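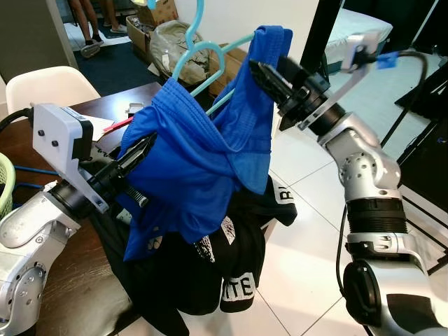

Blue mesh shirt on the teal hanger, black printed garment behind it.

Stornley workshop notebook, August
Posted by Fesach stores bench

Shirts are being moved from the folded stacks to hangers before the Ostum shelves come down. Started after lunch, stopped at 4:40.

The mesh ones are a nuisance. The fabric is slippery and the shoulders slide off the plastic hangers if the neck isn't centered first. What works best so far: hanger in from the hem, one shoulder seated, then pull the other side across and let the front drop by itself. Going in through the neck stretches the collar, and two of the older shirts already have wavy ones.

Cotton is easy. The black printed shirts stay put even when hung a bit crooked. Keep the print facing left on the rail so it can be read without pulling each one out.

Rail 14 is full. Stock sheet says 343 shirts in all, 94 of them mesh. I would leave the mesh for mornings, it takes patience.

Tried the padded hangers from the Jaiswal box. They hold mesh well but are too wide for the small sizes and leave bumps at the sleeve. Put them aside for jackets.

To do: more teal hangers, a new red pen for the sheet, move the lost property bag away from the wall.

Comments (3)

stores2: Padded ones are fine for the XLs, please don't send them all to jackets.

benchside: Can we do hem-first for the polos too? I've been unbuttoning every one.

stores2: Yes, top button only.

Last updated: August, 5:15 pm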